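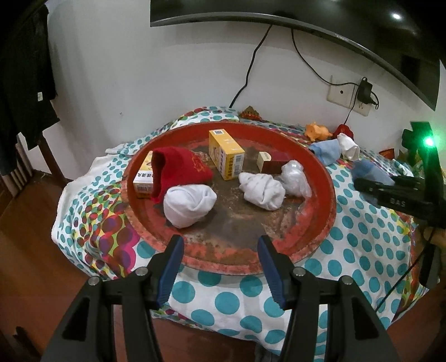
Encyclopedia > Business > Social enterprises

Search articles

May 4, 2026 - By Oana Pîrvu

Festach is a social enterprise that collects unsold packaged goods from shops and sells them at low prices in the town of Iglesias. It was founded by Brândușa Pascu and employs 17 people. Goods are shown to buyers in open trays, often cartons with a barcode on the narrow end, like the yellow one standing near the back of the red tray, and the code is scanned at the sale.

The enterprise puts 59 percent of its profit into job training for young adults. The rest pays for transport and rent. Since February it also runs a second shop in Ondden, with five workers - all of them former trainees.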